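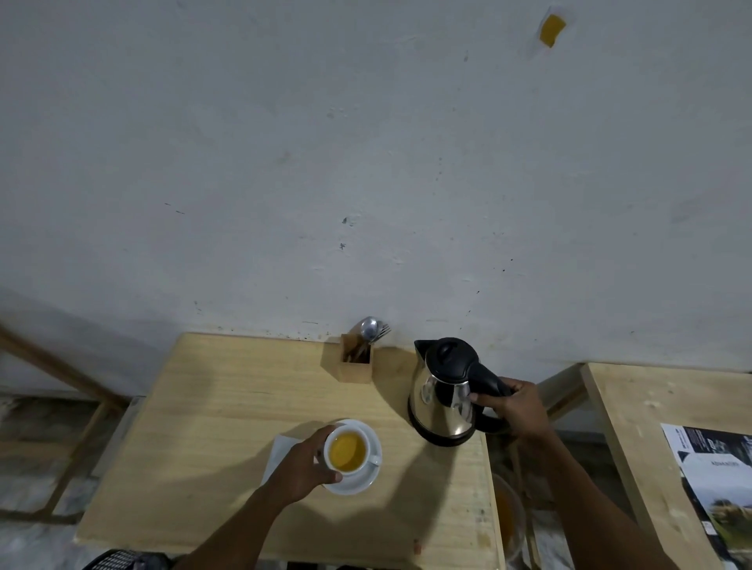
Lallix square cutlery holder, pale wood, open top. New batch in from Gasmont, 141 left as of this morning. Sits flat against a wall, doesn't hog the table. Ours lives next to the kettle with forks and spoons in, still room for a cup and saucer in front and a napkin. Handles up or heads up, your choice, we do a bit of both.

**Code:** 1156
**Finish:** oiled, unvarnished
**Weight:** 258 g empty

Wipe with a damp cloth. NOT dishwasher safe, please dont try it. Dry your cutlery first or the bottom will mark. Re-oil when it starts looking thirsty, any food safe oil will do.

Goes with the Nemotura trays (seperate page). Cafes wanting 400 or more, ask for the Venckus trade list, prices change in April.

Kettle and crockery not included.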